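Resetting a snack shelf

Empty one shelf at a time, starting at the top. Wipe the steel beam and let it dry before restocking. Set the shelf height to leave 6 cm of clearance over the tallest box.

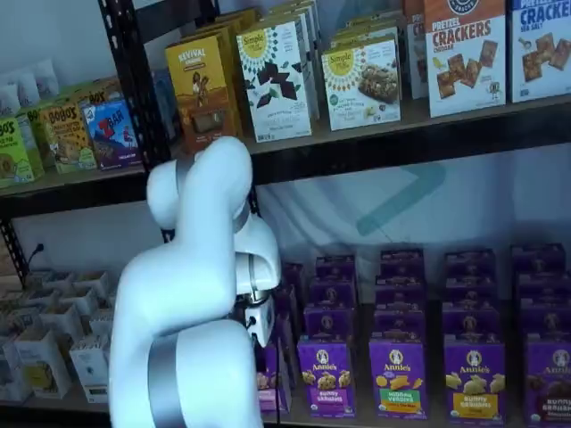 Group boxes by product, then by flavor. Turn each label to face the aisle and pull the front row level with the shelf edge. Older dates go in front. Bag-type packets go at the end of the row, where boxes can hold them upright.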